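Arm keeps missing the shapes at the far end of the board
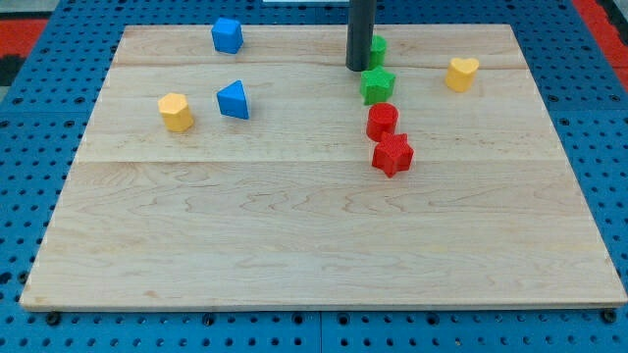

Maple board on the blue pegboard, blocks at the far side, arm end just above.

Posted by brudus_garage in Home Builds

The project is a sorting arm for the shared workshop. It is supposed to pick colored plastic shapes off a board and put them with their own kind, a job any toddler will do for a cracker. I am on week 12.

Up close it's fine. In the near half of the board it lands dead center on whatever I put down. At the far side it comes down short, always short, and the farther out the block, the worse the miss. The heart and the cube are the big offenders. If the blocks are touching, like the red star and the red cylinder, it goes for a point between the two and commits to it with total confidence.

Controller is a Trarkomo board with firmware 1618. I calibrated with four marks on the near half of the board, where I could reach without getting off the stool. The maple is bolted to the pegboard so it isn't sliding. I've already redone the joint zeros twice and spent an evening swearing at a belt that was innocent.

Is this the arm sagging, or is it me?

mindero_mike_no_relation

It's you. You calibrated the half nearest the stool and asked the software to guess the rest. Put marks in all four corners of the board and a few in the middle, get off the stool, and run it again. Use the bolts for the near corners if you like, they don't move.

Check for sag after that, in this order:

Send the arm to the far edge with nothing to pick and measure the gap to the wood. Do the same at the near edge. If the two gaps match, it isn't sag. If the far one is smaller, tighten the shoulder before you touch any numbers. I had a setscrew back out on mine and wrote 20 lines of code to correct for it, and then the setscrew fell on the floor.

The touching blocks are a separate problem. Same color and side by side, your camera code is probably calling them one blob and aiming for the middle of it. Either split the blobs by outline or leave a finger's width between them while you sort out the reach.

trarkomo_survivor

What firmware? 1618 had a thing with arm lengths. I'm on 2660 and it's better, apart from the homing, which is worse.

mbeki_bench

Mine did this and I just moved all the blocks closer. Works great.

brudus_garage

Marks in all four corners, shoulder gap checked, same at both ends. The heart is now a clean pick. The cube is off by a hair and I can live with a hair. Still grabbing at the space between the red ones, so outlines are next. Leaving the firmware alone until somebody fixes homing.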